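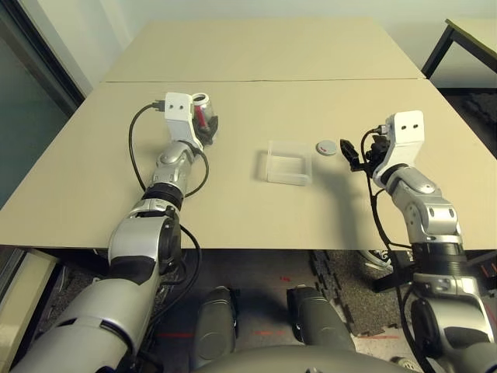 URKTHORPE, Jun 16, 2021

The small clear pot with a lid is having a good year. I have bought more of them since October than in the whole of my previous life, and I couldn't tell you what was wrong with the jam jars.

I started with buttons. A tobacco tin of them came down to me from a great-aunt, and for 20-odd years it did what a tobacco tin does, which was shut, and hide the fact that I own buttons. Then I went to a friend's house for supper and saw her spare fuses in a see-through tub, and her drawing pins in another, and both of those in a see-through box, and I went home feeling like somebody who lives in a hedge.

The trade calls this nesting storage. You put the little things in a little pot, you put the little pots in an open box, and the box goes on a shelf where you can admire it. The pots have to be clear so that you can see what is in them. The box has to be clear so that you can see the pots. Follow this line of thought far enough and you arrive at the kitchen table, where everything was lying about in plain view to begin with, free of charge.

Still, I went to Rakcombe, to the big household shop behind the bus station, and walked up and down the storage aisle with a basket. It is a long aisle. There are pots with screw tops and pots with press tops, pots in graduated sizes that fit together like Russian dolls, and a hinged kind made by Rebelo that opens with a snap loud enough to wake a baby. I know this because there was a baby. The shop stocks 113 sorts of lidded container, according to the woman on the till, who had plainly been asked before.

I bought a set of the Rebelo ones and a set from Jakex, which are cheaper and rounder. Anyone with sense would have bought one or the other. Lids from the first will sit on pots from the second and look perfectly happy there until you pick the thing up by the top.

Lids are the whole trouble with this hobby. A pot stays where you put it. A lid, being flat and light and roughly the size of a biscuit, goes down on the table beside the box while you attend to the contents, and from then on it's living its own life. It slides under the post. It turns up beneath a saucer. I have one in my coat pocket as I write and I can only suppose it was going somewhere.

So I have developed a drill, and I pass it on for what it's worth. Clear the table first, properly, down to the surface. Put the open box in the middle. Take one pot, fill it, close it, and get it into the box before you so much as look at the next. Lay any spare lid flat, right side up, within reach. If the phone rings, finish the pot. 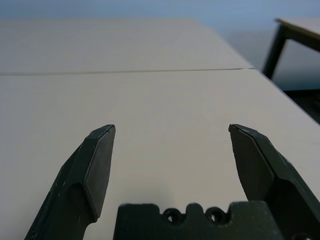 My own sorting took an afternoon and most of an evening. By the end of it the great-aunt's buttons were divided into shirt, coat and peculiar, the last being much the biggest group. I'd done the map pins, the picture hooks, the rubber washers (three, all perished, all kept) and a quantity of red beads from a necklace that broke at a wedding. The beads went into the nicest pot. They will never be a necklace again, but they do look well.

I was then left with the question of labels. There are people who print them, and people who hold that a clear pot needs no label, and the two camps don't get on. I tried it both ways. Without labels, you have to lift each pot and peer at it. With labels, the label covers the bit you would have peered through. I have settled on a small dot of red on the lid for anything sharp and nothing at all for the rest, which works as long as the lid is on the right pot.

As to whether it's an improvement, I needed a coat button last week and found one in under a minute. Under the old system I would have tipped the tin out on the carpet, spent half an hour with the army brass and the mother-of-pearl, remembered the great-aunt, and gone out with my coat undone.

I've kept the tin. It has the spare lids in it.

Storage sets are sold at household shops in Urkthorpe and Rakcombe. The Rebelo pots come with their own lids; so do the Jakex. Keep them in separate rooms.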